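Akwood 772 Evidence Intake Locker

Pass-through locker for police departments, sheriff's offices and court security units. Officers deposit from the hallway side; property staff retrieve from the evidence room side. Once a compartment door is closed on the deposit side it locks and can be released only from the rear.

Specifications
Compartments: 12, in three sizes
Height: 1,292 mm, excluding base
Body: welded steel, powder coated
Deposit side: push-to-lock, no key required
Retrieval side: keyed alike, two keys supplied
Mounting: in-wall or freestanding with rear enclosure

Access log
The optional Senthorpe module records the compartment number, badge ID and time of each deposit. Records are held in the unit and exported by cable as a plain text file. The module has no wireless connection. If power is lost, doors stay locked and can be opened by key from the rear.

Long items
The tall compartment accepts rifles, batons, axes and similar items in standard evidence boxes. Sharp items must be boxed before deposit. The locker is not rated for ammunition storage or for refrigerated samples. For biological evidence, order the Urnberg cold unit separately.

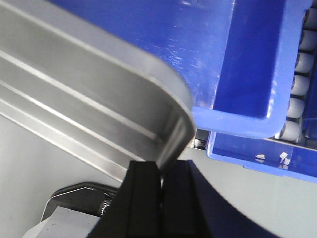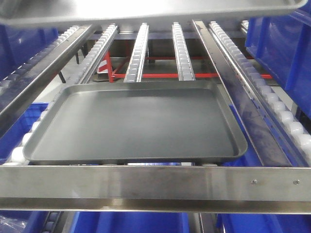
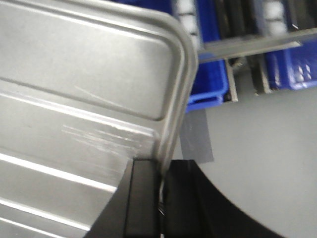

Installation
The wall opening must be square to within 3 mm. Anchor bolts are included for concrete and block; stud walls need the reinforcing frame, part 29. Allow clearance on the retrieval side for doors to open fully.

Ordering
State the compartment layout, color and keying when requesting a quote. Replacement locks are ordered by the number stamped on the cylinder. Technical questions: Sorin Mocanu. Quotes and agency accounts: Lenuța Cârstea.

Page revised 11 March 2026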